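Against the mandatory comment box
Agustina Benítez
20 Feb 2023

Most shift checklists in food service now end each line with a free-text field, and a growing share of them will not let the user proceed until the field contains something. I think this is a mistake. A required comment degrades the record it is meant to improve, and the cost falls on the people least able to push back.

My evidence is narrow. In January I reviewed 2,000 completed checklist lines from the lunch counters operated by Dronwood, which uses a tablet form supplied by Kerkel. The form covers opening, midday and closing tasks: cold holding temperatures, date labels, sanitizer strength, hand sink supplies. Every line requires a tick and a comment of at least six characters.

The most frequent comment was "all ok", which is six characters including the space. The second was "all good". Between them they accounted for most of the entries. A smaller group consisted of a single letter held down until the form accepted it. Only 29 lines contained information that the tick did not already carry, such as a measured value, a missing item or the name of the person informed.

A defender of the field will say that those 29 lines justify the rest. They would, if someone could find them. The Kerkel report prints comments in one column, in order of entry, with no filter. A supervisor reading it has to pass through page after page of filler to reach a note about a door seal that no longer closes. In practice the supervisor stops reading, and staff learn this within a week or two.

There is also a question of time. A comment takes 12 seconds on a tablet with gloves off, longer if the gloves have to be changed afterward. Repeated over a full closing list, it competes directly with the work being recorded.

Counter work is made up of small, repeated placements.

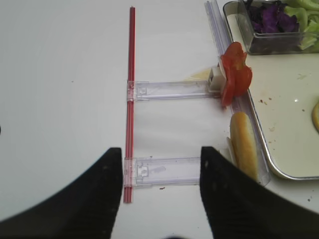
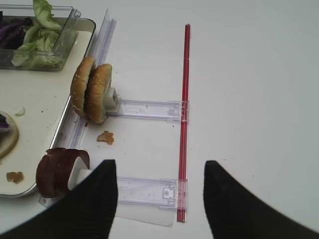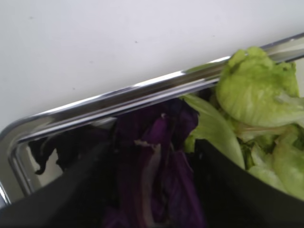
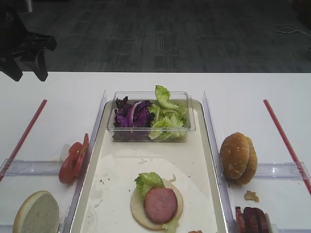
A tick records that a task of this size was done. Asking for prose on top of it assumes that each repetition produces something new to say, and it does not. The temperature of a cold well is a number and should be entered as a number. The presence of a date label is a yes or a no. Neither gains anything from a sentence.

The older paper form at Ruko handled this better. It had one comment area at the foot of the page, four lines deep, optional. Most days it stayed blank. When it was filled in, the blank days on either side made it conspicuous, and the morning lead read it before doing anything else. I would not go back to paper, which gets lost and cannot be searched, but the layout was sound.

The strongest objection concerns falsification. A tick is easy to fake, the argument goes, and typing forces a moment of attention. I accept the first half. The second half is not supported by what people type. If the concern is that checks are being ticked without being done, the remedy is a second reading by a different person on a small sample of lines — Yáñez does this at its two busiest sites — or a probe that logs its own value.

What I would ask of Kerkel is modest. Make the field optional. Require it only where the answer is "no" or the number is out of range. Put those lines at the top of the report. Leave a general note at the end of the shift, also optional, and show the name of whoever opened it — staff write more when they can see that the last note was read.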